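**Mugs in the dish rack: right way up or upside down?**

*Kitchen & Household > Washing up*

---

**flokari_jen** wrote:

Settle something for my household please. We moved into the Flolton flat in September and there's no dishwasher, so everything goes through a wire rack on the bench. I grew up with mugs going in upside down, full stop. My partner puts them in sitting up like they're on a shelf, and then I come out at 10 to make a cuppa and there's a puddle in the bottom of every single one.

He says upside down traps the steam and they end up smelling like a wet dog. I say he's never dried a thing properly in his life. We have had this conversation a lot (a LOT) and I'd like some outside opinions before one of us moves out.

The rack is the ordinary sort, thin dark wire, rows of prongs along the floor and a looped bit at the back. No separate mug hooks.

---

**pester_creek** wrote:

Upside down. Is this even a question? Water runs down.

---

**Kayode Akpan** wrote:

I'm going to side with your partner a bit, sorry Jen!

Depends on the mug. If the rim is sitting flat on something solid, like a tray or a tea towel, then yes, you get a little sauna in there and it'll still be damp tomorrow morning. On bare wire it's fine because the air gets in underneath. My own rack is wire but it sits straight on the table with no tray, and I tend to give the mugs a good shake, wipe round the inside with a cloth and stand them up. They don't take up any more room that way and you don't get the chips on the rim, which is what finished off my last good set. I had a lovely pair from a market stall in Donnelly and both went the same way, rim first on the wire.

What I've settled on is plates first, always. A plate goes in the slots on its edge, leaning back on the prongs, and the mugs fill in the space around it. If you put the mugs in first you've got nowhere for the plate to lean and you end up propping it against a handle, and then someone grabs the mug and the plate goes over.

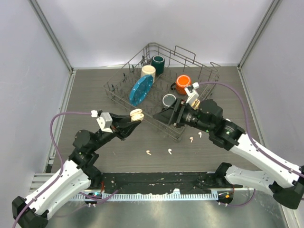 The other thing is leaving yourself room to get your fingers in. I used to cram everything up to the back because it looked tidier, and then you can't lift one out without knocking its neighbour. Spread them out a bit and it's far less annoying. If there's more washing up than rack, do it in two goes.

---

**pester_creek** wrote:

"Give it a shake, wipe the inside with a cloth" — mate that's just drying the dishes. The whole point of a rack is you walk away from it.

---

**Kayode Akpan** wrote:

It takes a few seconds a mug! And then I walk away from it, and there's no puddle when I come back. I'm happy with the arrangement.

---

**tealtowel57** wrote:

Is that a blue plate with the little white dots round the rim? I've been after something like that for ages. Everything in the shops is beige at the moment.

Also for what it's worth I'm team upside down for mugs and team right way up for glasses, and I can't defend it.

---

**Kayode Akpan** wrote:

That's the one. No idea where it came from, it was in a box when I moved and I've never found a mark on it. I don't own two plates that match and I've stopped trying. Same with the mugs, green and cream and orange and grey. At least people remember which one they were drinking out of.

---

**nanna_bev** wrote:

Jen, I've been washing up by hand for longer than you've been alive I'd say, and the answer is neither. Tip them. Rest the mug on an angle with the rim against one of the prongs so it's mostly upside down but with a gap. Water runs out and the air goes in. My mum did it that way, I do it that way, and my daughter does it wrong.

Hot rinse too. Everyone skips the rinse these days. If you rinse in properly hot water they're half dry before they hit the rack, and you don't get that soapy taste in your tea. Mind your hands.

---

**flokari_jen** wrote:

@nanna_bev I tried the tilting last night and it worked for the small mugs, but our big ones just slid down the wire and landed on their sides. Is there a trick?

@Kayode Akpan I read your post out loud and he has been unbearable ever since, thanks for that. He did NOT read out the part about wiping the inside, I noticed.

---

**nanna_bev** wrote:

Handle down, love. Hook the handle between two prongs and let the mug lean back on it. If the handles are too fat for that then you've got the wrong mugs.

---

**pester_creek** wrote:

Now we're buying new mugs to suit the rack. This is how it starts.

---

**dripdry_donnelly** wrote:

Can I raise the matter of what's under the rack? No one's said and it's the bit that bothers me. Wire rack straight on a timber benchtop is asking for trouble if you're not drying things first. We had one at the old place and by the time we moved out there was a row of dark marks where the feet had been, and the landlord wasn't thrilled.

We've got a tray under ours now with a lip that drains to the sink. Cost 12 bucks. You do have to clean it or it grows things.

---

**Kayode Akpan** wrote:

Fair point, and I should've said. Mine's a dark wood-grain top and I shake everything off over the sink first, so there's not a lot dripping by the time it gets there. If you're putting things in sopping wet then yes, get a tray, or put an old towel down and swap it each day.

I wouldn't put mugs upside down on the towel though. That's where the wet dog smell comes from.

---

**tealtowel57** wrote:

I lived with someone who used the rack as a cupboard. Nothing ever got put away, you'd just take your mug out, use it, wash it, put it back. I was horrified for a month and then I started doing it too.

---

**flokari_jen** wrote:

Oh we absolutely do that. Is that bad?

---

**nanna_bev** wrote:

Yes.

---

**pester_creek** wrote:

No. There's two of you in a flat. Where else are the mugs going to go?

---

**Kayode Akpan** wrote:

I try to clear mine before bed, mostly so I've got an empty rack for the breakfast things. Doesn't always happen. If I leave it two days the bottom of the rack gets that slimy feel on the wire and I have to take the whole lot out and scrub it with an old toothbrush. A soak in hot water and a splash of vinegar shifts it if it's gone chalky as well.

---

**dripdry_donnelly** wrote:

Vinegar's fine on stainless, but go easy if it's the coated sort and the coating's split. Ours rusted at the joins and left orange rings on the bottom of the white bowls. Bicarb paste got the rings off eventually, took a couple of goes.

---

**flokari_jen** wrote:

Okay, update. We've agreed on a trial. Big mugs stand up but they get wiped out first — by him — and the small ones go in tilted, handle down, the Bev way. Plates first. Tray is on the shopping list. I've stuck a note on the tap.

He wants to know what everyone does with travel cups and the lids with the rubber ring in them. I told him to start his own thread.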